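Akness summer supper returns to the old ferry landing in July

The long tables are coming back to the ferry landing at Akness this July, and if last year is anything to go by, you may want to get your name down early. Ashok Gautam, who has run the supper from the start, says 30 cooks have signed up so far, and there is still room for a few more who don't mind an early start. 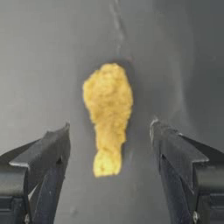
Tickets are 10 dollars, the same as last summer, and children under six eat free. Anselmo Condori and his brothers will be playing from six o'clock until the light goes - they have promised some of the old waltzes this time, after so many people asked.
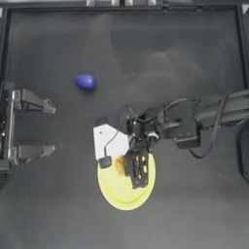 Parking on Mosquera Street filled up fast last year, when roughly 1000 people came through, so the Loso bus will make extra stops at the landing all evening. Bring a sweater, because the wind does come up off the water once the sun is down, and bring your own plate if you can. Tickets are on sale now at the Cukow bakery and at the library desk.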